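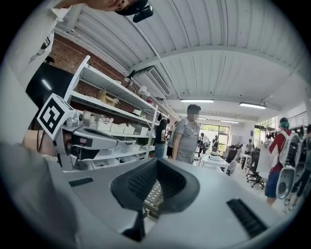 Open shelving is the cheapest way to get a workroom under control, and it's also the fastest way to make one look like a yard sale. I've set up shelves in more rooms than I can remember now, and I've messed up most of them at least once. My system these days starts with one rule — every shelf gets one kind of thing before it gets a second kind. A row of white bins across a middle shelf does more for a room than any amount of dusting, and a plain cardboard box can sit on a shelf above them without bothering anybody. The small stuff down low is always where it falls apart, so we're going to spend most of our time there.

How to Sort Out a Tall Shelving Unit in an Afternoon

By Maricel Castillo
02/09/2019

What I use: masking tape, a fat black marker, a damp rag, a step stool, a trash bag, and whatever bins I already own. Please don't go buy bins first! I did that in Larkport and ended up with a whole stack that was two inches too deep for the shelves. They're still in my garage.

Step 1. Empty one shelf at a time

I know every magazine tells you to pull everything out and make a giant pile. If you have a free weekend, go for it. I usually have an afternoon (and people who want to walk through the room), so I clear one shelf, wipe it down, sort what came off it, and move on to the next. Start at the top. The dust falls down anyway.

Step 2. Make your groups

Mine are paper, tools, cables, cleaning, and "ask somebody." That last one gets its own box with a date on it. When I helped Shazia Cheema with her studio in June, her ask-somebody box was bigger than the rest put together, and it took her a month to get through it. Fine! It was one box on one shelf and the rest of the place worked.

Step 3. Decide who goes where

Light and rarely used goes up top. Daily things go between your hip and your eyes. Heavy things go on the bottom, full stop. I don't put glass up high anymore and I'm not going to tell you about the jars.

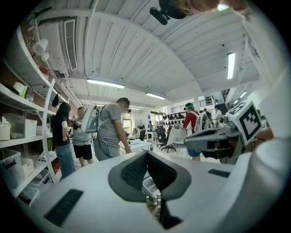

Paper is the group I get the most mail about, so let me slow down a little. Loose sheets slump and curl if you stand them up without support, and they get kicked if you leave them low. I like them flat and up high, the way this tall unit has a roll of paper and a stack of sheets on one of its upper shelves. Big clear bins I'd keep low, and there's one with a black handle doing just that on the same shelves. You can pull a handle toward you without climbing on anything. Baskets are good in the middle for things that are ugly but get used constantly — tape, chargers, the good scissors.

Step 4. Label the shelf, then the bin

Tape on the shelf edge, tape on the bin, same word on both. If the bin wanders off, its spot is still saved. Clear bins get a label too. I skipped that for years and kept opening the wrong one.

Step 5. Leave a gap

Try to keep one spot open on every unit, big enough for a shoebox. New things come in and they need somewhere to land. I check mine after 28 days, and if the gap is full I go through the ask-somebody box again.

If your unit wobbles when it's loaded, stop and anchor it to the wall before you put another thing on it. I'll do a separate post on brick, which needs a different bit and a lot more patience.

1,701 shares
5 comments

Recent posts
Drilling Into Brick Without Crying
My Cable Drawer, Two Years Later
Shazia's Studio: The Before Tour
Labels That Don't Peel in Summer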